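Last updated: August

3.2 Parts and handling

The part used throughout is an emergency stop pushbutton, the sort bolted to the front of almost any machine in a small works. Yellow mushroom cap, black body, contact blocks at the back. We picked it because it is awkward: round at one end, square at the other, and it will not stand up on its own for long. Stock came from Sterkik, 70 units, all from the same batch. Sorting was done at the Joltmont site by Maëlle Robichaud and Puspita Entili, mornings only.

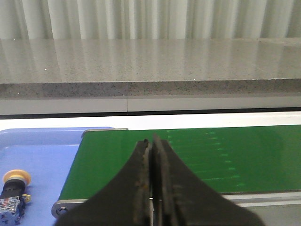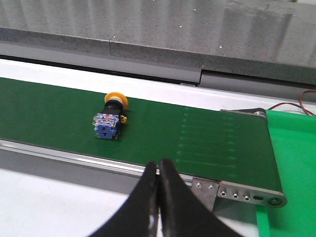 Figure 3. Stop buttons lying on their side, in the blue tray (first picture) and on the green belt (second picture).

Which way round should a button be laid down? On its side, with the cap clear of its neighbours, so that the weight is shared between collar and block and the terminals are not pressed against anything.

We tried cap-down first, as in Oei's earlier trial. Poor results. The button rocks on the dome and the blocks get knocked, and a knocked block sometimes unclips from the collar without anyone noticing untill the wiring stage. Petridis trays with moulded pockets would solve this but they are made for the smaller cap and we had none to hand. A plain shallow tray was used instead.

Contact blocks were checked for three things: seated square on the collar, latch fully home, terminal openings clear of swarf or packing dust. Failures went back to the box with a strip of tape round the body. Retests were done by Ginting, who did not know which units had failed or why. Agreement between the two checks was good, see Table 4, apart from latch position where the instructions were badly worded (our fault, reworded before the second batch of checks).

Buttons were each pressed and released 400 times before the second check. The original plan was 1,000 but this took far too long by hand. Wear on the cap was not recorded. It probaly should have been. Storage between sessions was in the supplier's cartons, lids closed, blocks facing inward.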